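Housekeeping and Catering Supervision
Unit 4 handout: Cleaning hard surfaces
Tutor: Catrin James

What this session covers

By the end of the session you should be able to tell cleaning from disinfecting, work out a dilution, explain contact time, and write a short cleaning schedule for one room. Bring the schedule you started in January, even if it is only half done.

Cleaning and disinfecting

Cleaning removes dirt, grease and food. It needs a detergent, water and some rubbing. Disinfecting lowers the number of germs left on a surface. A disinfectant does not work well through grease, so the surface has to be cleaned first. Products sold as sanitisers do both jobs, but on a heavily soiled surface you still need two stages: one to lift the dirt and one to disinfect.

Students often lose marks by using the two words as if they meant the same. In the written task, say which one you mean each time.

Contact time

Contact time is how long the product must stay wet on the surface. It is printed on the label and differs from one product to another. If you wipe it off early, or it dries early, the stated result does not apply. In a warm room you may need to use more liquid or work on a smaller area.

Looking at the surface

Check a surface before you start and again when you finish. Look at it straight on, then bend down and look along it towards the light. Pale, matt tops are harder to judge than dark, shiny ones, as smudges barely show and strong light can wash them out. Follow the back edge where the top meets the wall, and any upright joints in wall panels. Crumbs and old polish collect in these places and a flat cloth passes over them.

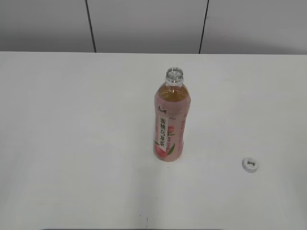 Working out a dilution

Labels give dilution as a ratio or as millilitres per litre. For the class exercise we use 8 ml of concentrate made up to 1,000 ml with water.

Put most of the water in first, then the concentrate, then top up to the line. Adding water to concentrate makes foam and can splash. Never guess by colour or smell. Too weak and it may not work; too strong and it leaves a film, wastes money and can irritate the skin.

Label every bottle with the product name, the strength and the date it was made up.

Case study: Harries

Harries is a conference centre with meeting rooms and a small kitchen. Herman Lumbantobing, the site supervisor, kept a log of surface checks over one year. Of 3,801 checks, 457 were marked as failed. Most of the failures were at edges and joints, and the next largest group was sticky film from over-strong solution. He changed the order of work so that edges were done first, and put a measuring jug in each cupboard.

Discuss in pairs: what else would you want to know before deciding that the cleaners needed retraining?

Written task

Choose one room. List the hard surfaces in it, the product and strength for each, the contact time, how often each is done and who signs for it. One side of A4 is enough. Hand in by 2021-02-01.

Reading: chapter on surfaces in the course book, and the label and safety sheet for one product you use at work.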